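Este repositório reúne os registos da coleção **Forkau**, dedicada à arrumação de bebidas, loiça e pequenos artigos de mesa em estantes de secretária com dois níveis. A manutenção cabe a Shengli Cao, do grupo Taka.

## Conteúdo

| Parte | Registos |
|---|---|
| `estwood` | 788 |
| `liao` | 126 |
| **Total** | **914** |

A parte `liao` foi acrescentada em janeiro e segue as mesmas convenções de nomenclatura.

## Mobiliário e objetos

As estantes são de madeira clara, com estrutura metálica branca, e assentam num tampo de madeira. O inventário de artigos compreende:

- garrafas e frascos, de vidro ou de plástico;
- latas e embalagens de produtos alimentares;
- copos, taças e pratos;
- fruta e plantas em vaso.

Cada registo inclui a lista dos artigos presentes e o nível em que se encontram (`superior`, `inferior` ou `tampo`). Os artigos sem rótulo legível são identificados pela forma e pela cor.

## Limitações

- A disposição varia entre registos e não deve ser tomada como modelo de organização.
- Os recipientes transparentes dificultam a anotação do conteúdo; 80 registos aguardam revisão.
- Os rótulos são transcritos apenas quando legíveis, na língua original.

## Utilização

O acesso é concedido para fins de investigação e ensino. As correções devem ser enviadas com o número do registo e o nome do artigo em causa.

## Amostras 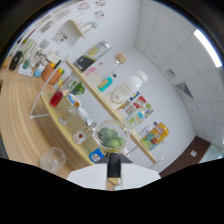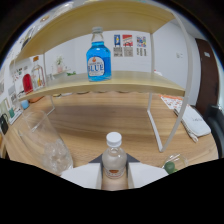 *Estante de dois níveis em madeira clara. Na segunda imagem, garrafa de líquido azul no nível inferior.*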